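Tea Towels, Check Cloths and Folding - Your Questions

Welcome to the Jarevside question page! We run a small linen shop and a folding table (yes, a table where people come in and fold things, it's our favourite corner of the shop) and the same questions come across the counter week after week. We've written our answers down so you can read them at home with a cup of tea and a basket of clean washing in front of you. If yours isn't covered, send it through the contact form and we'll add it the next time we update the page, usually in October.

WASHING AND DRYING

Do I need to wash a new cloth before I use it?

Yes please! New cotton and linen often come with a finish on them that makes the cloth look crisp on the shelf and stops it soaking up water properly. One wash helps, two washes help more, and by the fifth or sixth a good tea towel is a completely different creature. Linen in particular gets better for years.

How hot can I go?

Check the label first, always. Most of our plain cotton kitchen cloths are happy at 60 degrees, and the coloured checks do best at 40. If you've got a greasy one that has been living next to the barbecue, soak it overnight in a bucket with a scoop of washing soda before it goes in the machine. Rinse it well afterwards.

Will the dark colours run?

Charcoal, navy and deep red can all let go of a bit of dye in the first few washes. Wash them together, in cool water, and keep them away from your whites until the rinse water is clear. We still do the first wash of any dark cloth in the laundry tub by hand, mostly for the pleasure of seeing what colour the water goes.

Can I use fabric softener?

You can, but your tea towels won't dry much. Softener leaves a coating on the fibres and water slides over the top. Half a cup of white vinegar in the rinse now and then does a lovely job, and the smell is gone by the time the cloth is dry.

Line or dryer?

Line, if you have one. Give each cloth a good hard snap before you peg it, then peg along the short edge so it hangs long. A check that dries straight on the line folds straight at the table, and you've saved yourself half the work. In a dryer, take things out while there's still a touch of damp in them and smooth them flat with your hands.

My cloth has gone stiff. Is it ruined?

Not at all. Usually it's detergent that never rinsed out, or hard water. Run it through again with no powder and the vinegar trick above. A bit of stiffness from the line softens the moment you start using it.

CHOOSING A CLOTH

What is a windowpane check?

It's a plain ground with thin lines crossing far apart, so you get big open boxes like the panes of an old sash window. Gingham is the small, busy one with equal bands. Tattersall has thin lines too, but closer together and often in two alternating colours. Windowpane is our favourite for folding, and we'll get to why in a minute!

What size should I buy?

Our standard tea towel is 50 by 70 centimetres, and that is the one we'd start with. It's long enough to hang over an oven rail and dry a big salad bowl without bunching up. The larger Stoltov cloth is 70 by 70, and people use it for lining bread baskets, covering dough, wrapping a pie for the trip to someone else's house, and for a small picnic.

What is the difference between Hirnberg and Baldursdóttir?

Those are our two ranges. Hirnberg is all cotton, a bit thicker, very absorbent from the second wash on, and the one to buy if the cloth is going to work hard every day. Baldursdóttir is a cotton and linen blend, lighter in the hand and quicker to dry. Glasses come up beautifully with it. Plenty of people own both and keep them in separate piles (we do, and we are a bit strict about it).

How many do I need?

For a household that cooks most nights, nine is a good number. That gives you one a day, a spare for a big cook-up and one in the wash. If you bake a lot, add two of the big square ones.

Do dark cloths show less staining?

They show less tea, coffee and beetroot, and they show more flour. Pick your poison! Greys are the great peacemakers here. A mid to dark grey with a pale line through it hides nearly everything between washes, and looks tidy hanging up.

FOLDING

Why bother folding a tea towel?

Because opening a drawer full of folded cloths is one of the small joys of a kitchen! It also means you can see what you have, the bottom ones get used as often as the top ones, and you can grab one with wet hands without dragging out four others.

What is the easiest fold to start with?

Thirds, then thirds again. Lay the cloth flat with the short edge facing you. Fold the left side in over the middle, then the right side over that, so you have a long strip. Smooth it from the centre outwards. Fold the bottom end up, then the top end down over it. You'll have a neat little packet that stands on its edge in a drawer.

How do I get the creases out before I fold?

Start from the middle. Most of us tug at the corners, and that only pulls a crease tighter or sends it off on an angle. Put both palms flat in the centre and push outwards, first to the sides and then away from you and back. For a stubborn one, lift the nearest edge, give it a little flick so some air gets under, and lay it down again.

How do the lines help?

They're a built-in ruler. On a flat windowpane cloth each line carries on across without a break. Where there's a fold or a tuck underneath, the line steps sideways and the two halves don't meet up. Look for those steps, smooth until the line joins, and your cloth is flat. It works on shirts, pillowcases and tablecloths too, and once you've noticed it you'll never look at a checked cloth the same way again.

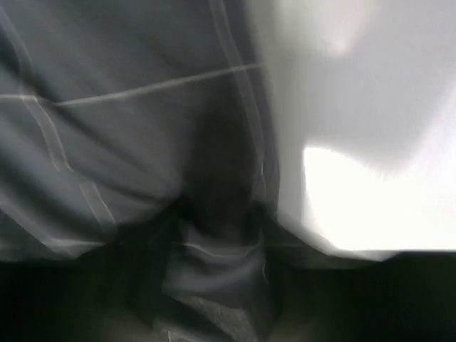
I can't get it flat. What am I doing wrong?

Probably nothing! Have a look at the surface you're working on. A slippery benchtop lets the cloth slide away as fast as you smooth it. Put a bath towel or an old blanket underneath and try again. If one corner always sticks out, the cloth may have been cut or hemmed a little off the square, and a gentle pull on the opposite diagonal while it's damp will often bring it back.

Should I iron first?

Only if you enjoy it. Some of us love ironing (radio on, window open, off we go) and some of us haven't plugged one in for months. A cloth folded slightly warm from the dryer or straight off a sunny line presses itself under the weight of the pile.

Can kids join in?

Absolutely, and they're often better at it than we are. Face washers and napkins are the right size for small hands. Let them fold in half and in half again, and leave the thirds for later. Resist refolding their pile once they've left the room.

STORING

Drawer or shelf?

Drawers suit the standing packets, filed in a row like records. Shelves suit flat stacks, with the folded edge facing out so you can lift one away cleanly. Put fresh ones at the back or the bottom and take from the front or the top.

How do I keep them smelling fresh?

Make sure they're completely dry before they go away, seams and hems included, as those are the last bits to dry. A bar of plain soap still in its paper, tucked in a back corner, is old-fashioned and lovely.

What should I do with worn-out ones?

Demote them! A thin tea towel makes a very good window cloth. After that it can go to the shed for bike chains and paintbrushes. Linen and cotton with no synthetic thread in the hems can be cut up small for the compost.

VISITING AND ORDERING

Can I come and use the folding table?

Please do! It's open to anyone from 10 in the morning until 3, with no booking needed. Bring your own washing or practise on ours. There's a tall stool if you'd prefer to sit.

Do you sell seconds?

Yes, they're in the crate by the door. They have small faults such as a wandering line or a crooked hem, and they dry dishes just as well as the others.

Can I return a cloth once I've washed it?

If there's a fault in the weaving or the hem, yes, washed or not. If you've simply changed your mind about the colour, we ask that it comes back unwashed with the band still on.

Do you post?

We do, in paper envelopes with no plastic. Up to four cloths fit in the small size. For larger orders, or if you're kitting out a hall or a holiday house, send us a note through the contact form with the sizes and colours you're after and we'll reply with the postage.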